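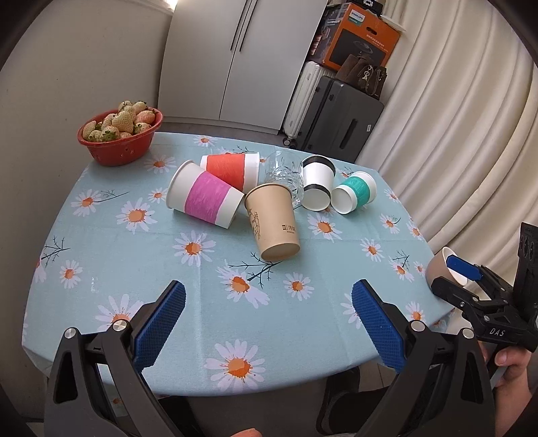

Visit notes, Bălan repair and refill center, 18 Apr 2020

The Bălan site handles laser printers and multifunction units for small offices. The tour covered intake, the fuser bench, the driver lab and the parts store, in that order. I went mainly for the driver lab, as we have 30 Wulano units on a mixed network and the scan function drops out on some of them after each system update.

**Intake**

Each machine gets a configuration page printed before anyone opens a cover. If it can't print, the page count is read over USB with a service tool. The sheet is clipped to the unit and stays with it until shipping. Firmware version, toner level and total pages are entered by hand into Pruvlow, the ticket system they moved to in February. Import from the old database is still incomplete, so older serial numbers have to be searched in both places.

**Fuser bench**

Four stations, two of them in use during the visit. Most of the work is film sleeves and pressure rollers. The technician on shift replaces the sleeve, the roller and both bushings as a set, and does not reuse the grease. After assembly the printer runs 100 duplex sheets of plain paper, then a short run of envelopes. Any wrinkle on the envelopes sends it back to the bench. I asked about labels and was told they are only tested on request.

Compatible fuser kits come from Gudach. The center rates them as acceptable for printers under moderate load and uses original parts for anything on a service contract. No failure data was available to take away.
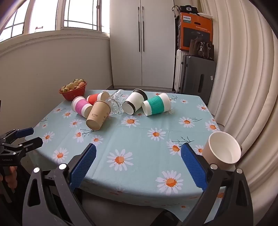 **Driver lab**

The lab is one room with a rack of test PCs, each restored from a disk image between jobs. They keep 32-bit and 64-bit Windows, two macOS releases and one Linux distribution. A driver package is installed three ways: from the full installer, from the .inf file only, and through the print server. The results go on a grid taped to the rack door.

On the Wulano scan problem, their finding matches ours. The update replaces the port with a WSD port, and the scan service then loses the device address. Their procedure:

1. Remove the printer and the scanner entry.
2. Delete the driver package in Print Server Properties, not only the queue.
3. Restart the spooler.
4. Add a standard TCP/IP port with a fixed address.
5. Install the print driver, then the scan driver – in that order.

With the order reversed, the scan utility installed without an error but listed no device. I saw this done on a 64-bit machine. They had not tried it on Linux.

**Parts store**

Shelving is by assembly, with the model as a second sort. Pickup rollers and separation pads are bagged together. Used boards sit in a separate cabinet, marked with the page count of the donor machine. Minimum order for outside customers is 200 in the local currency, shipping not included.

**To do**

- Try the fixed port on two of our units first.
- Ask for the fuser price list, original and Gudach.
- Check whether error 116 on the second-floor unit is the fuser thermistor or the connector. The bench suggested reseating the connector before ordering anything.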